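Sudska Opens Orders for Hand-Held Gripper Kit

11th October

Sudska has begun taking orders for the Pelness kit, a pair of hand-held grippers used to record manual tasks for robot training. The kit is offered to research laboratories and product teams on a purchase or rental basis. Rental begins at 22 days.

Each order includes two grippers, printed marker cards, a charging dock and access to the company's recording software. Tasks in the supplied library center on kitchen and table work.

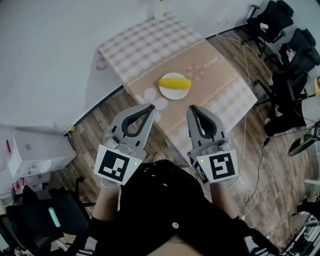 The library holds 274 task outlines, and customers may submit their own. "Our customers asked for equipment that a new operator can learn in one morning," said Nasrin Rezaei, head of product at Sudska.

Training is provided at the company's Skirnmont office in groups of up to four. Deliveries are scheduled to begin in April. Inquiries may be directed to Sepehr Amini, customer programs.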